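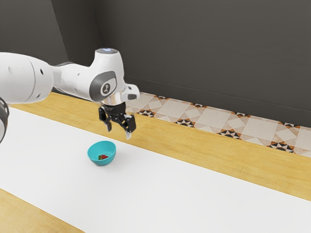
STIKCOMBE, October. Civer announces today a service procedure for the gripper end of its table-mounted training cell, which is used in the Stikcombe workshop for teaching small pick-up tasks. The procedure was written together with the maintenance company Siriwardena, and it is now valid for all cells of this type that Civer looks after. It begins with the arm parked over the table and the two fingers wide open with nothing between them, because in this position the technician can inspect both fingertips and the linkages behind them. The small bowl with the red fruit stays on the white mat during this step, so that the first test after service can begin without a new table layout.

Until now, every operator at Stikcombe made the gripper check in a personal way. Some cleaned the fingertip pads each morning, others only when the arm dropped an object. In the service notes of the last season, Siriwardena found 111 entries about missed or weak grips. Many of them were closed with the same short remark, "pad wiped, works again." Civer considered that this was not enough information for planning the spare parts.

The new procedure has the following steps:

- Park the arm above the table and lock the motion program.
- Wipe each fingertip pad with a dry cloth and look for cuts or hard spots.
- Check the screws of the finger linkages by hand tool. Do not use a power driver.
- Check the metal collar between the wrist and the gripper for any play.
- Open and close the fingers 24 times without an object.
- Run the pick test with the bowl on the mat and write the result in the log.

The short check is made after every 200 working cycles. A full check, with removal of the gripper from the collar, is made on Friday by 2 technicians.

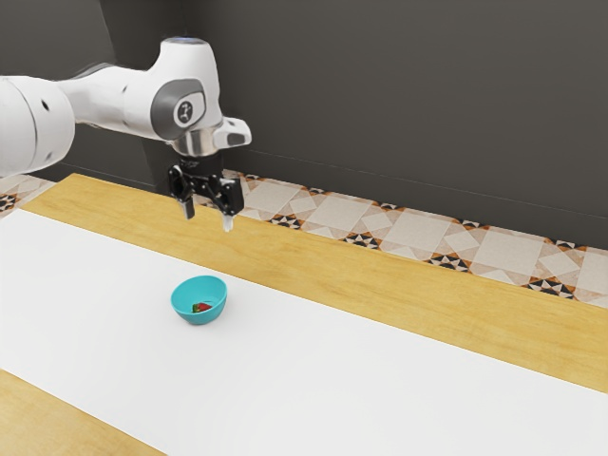
Gripper, wrist and table of the Civer training cell, with the test bowl on the mat.

The log is kept in Videx, the maintenance record program which Civer already uses for its other machines. Each entry must name the finger, left or right, and the kind of wear. The old form had only one field for the whole gripper, and for this reason it was difficult to know later which pad had been changed.

"We wanted a procedure that a new colleague can follow on the first day," says the Civer service team. "The gripper is the part which touches everything, and it needs the most regular attention."

The procedure is available to customers of Civer on request, as a printed sheet for the wall. Training for operators is offered at Stikcombe in groups, and Siriwardena will answer technical questions about spare pads.

Comments (3)

benchline: Does the count of 200 start again when you change only one pad? We have a similar cell and we always argue about it.

Civer Service: Yes, the count starts again, but please write in the log which finger it was.

mo_k: Good that you forbid the power driver. We stripped two linkage screws that way last winter.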